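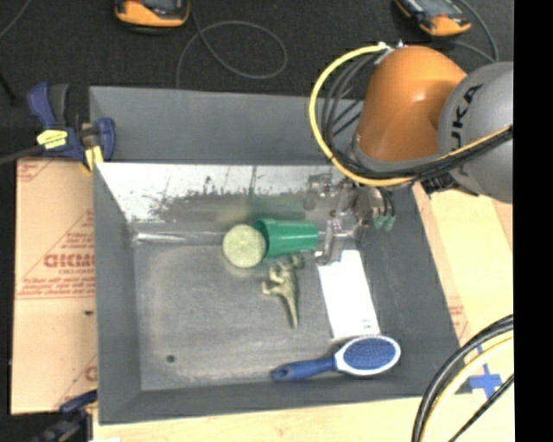
A robot arm reaches into a gray bin with a few objects on its floor.

Tristport is about to spend its spare money on a promise. The promise is free two-hour parcel delivery to every address inside the city line, run by a company called Romomen, and all the city has to give up is 12 curb lanes and a parking lot on Berkarlow Street.

I have read the proposal, all 162 pages of it. The word "free" appears on the cover. The word "fee" first appears deep in the appendix, where we learn that after two years the company may charge whatever it likes.

I keep asking who wanted this. My neighbors complain about buses, broken sidewalks and the price of eggs. I have yet to hear one of them say that a phone charger ought to get here before lunch. Yet the council talks as if waiting until tomorrow were a kind of hardship, and as if the city had a duty to cure it.

Supporters point to Ebihara, where a similar plan started last spring. Fine, let's look at Ebihara. The company promised over 400 jobs there. What the town got, going by its own budget report, was a lot of part-time driving and a repaving bill for streets that were never meant to carry vans all night. The hardware store on the main square closed in November. Maybe it would have closed anyway. The report doesn't say, and I don't trust anyone who claims to know.

I'm not against buying things online. I do it, usually late at night, and I usually regret it. But a store that sells a thing can make its own arrangements for getting it to my door. It did so before the city got involved — and it can keep doing so without our curbs.

The council votes next month. Before then, somebody should ask Romomen for the year-three price, in writing, and read it out loud at the meeting. If the company won't name one, the vote should wait until it does.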